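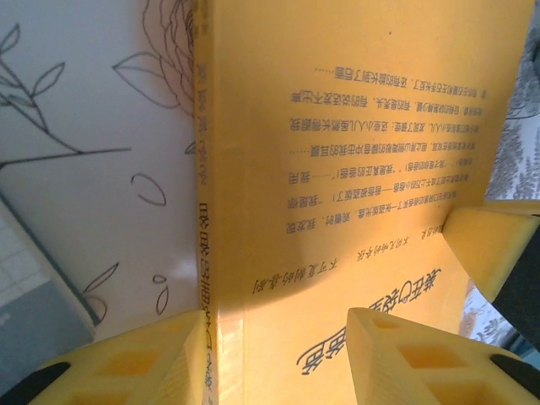
Fig. 1. Yellow paperback with Chinese text on the cover and spine.

Ice Time and Shot Accuracy in Club Curling: a Term Project

1. Background

Curling at our end of the sport is mostly played in the evening, on ice that has already had other users on it that day. Players at the Virnenton rink often say that the second draw is slower and harder to read than the first. We wanted to see whether this shows up in the shots, or whether people are just tired by then.

2. What we did

We watched league games from the walkway behind the sheets between October and February. Three clubs took part: Tostach, Fakum and Sengar. All three share the rink, so the ice was made by the same staff. Each stone was marked from zero to four, the usual way, and turned into a percentage for the team. A perfect game would be 100.

We had hoped to mark 1000 stones. In the end we had 810 usable ones. The rest were lost because two of us had marked the same end differently and could not agree, or because the sheet was too far away to see the house properly.

3. Results

Draws fell off more than takeouts in the late games. Fakum had the steadiest figures across both draws. Tostach started well but left a lot of stones short of the hog line after the break — usually the first stones of an end. Sengar changed their sweeping pair in November, so their early and late figures should not be compared too closely.

Guards were the hardest shot to mark. A guard that stops a little long may still do its job, and we were not always told what the skip had asked for.

4. Problems

The gap between draws was meant to be 30 minutes, but it was often shorter, and on those nights the ice was not pebbled again in full. We only began writing this down in December. The late draw also had more new players in it, and we did not separate them out.

5. Next steps

Next year's group should note the pebbling time for every game and stand at the away end — the view of the house is much better from there. The marking sheets are in the department office.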